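Metonside Adult Learning – Home Skills
Handout 6: Wood and Stone in the Kitchen
January 14, 2025

Tonight covers care of wooden boards and stone or stone-look counters. Bring this sheet back for the session on knives.
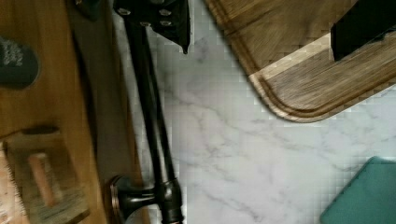
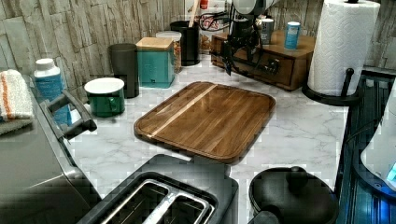 Both pictures: wood with a white, gray-veined countertop.

1. How wood takes up water
Wood swells across the grain and hardly at all along it. A board that gets wet on one face only will cup. Wash both faces, wipe with a towel, and stand the board on edge to dry. Do not soak it and do not put it in the dishwasher.

2. Oiling
Use food-grade mineral oil. Olive and corn oil go rancid – leave them for cooking. Put on a thin coat, wait overnight, wipe off the rest. A new board needs several coats. After that, oil it when the surface looks dull.

3. Sanding
Start with 120 grit if there are deep cuts, then finish with 220. Always go with the grain. Wipe off the dust before oiling.

4. Stone counters
Marble is mostly calcite, and acid etches it. Lemon juice, vinegar and wine leave dull spots that cleaning will not remove. Use dish soap and warm water. Laminate and quartz do not etch the same way, but both can be damaged by hot pans.

Terms to know: end grain, edge grain, cupping, etching, sealer.

For next time
– Read the Pandivano booklet, pages 10 to 18.
– Find out what your own counter is made of.
– Put a few drops of water on your board at home and note whether they bead or soak in.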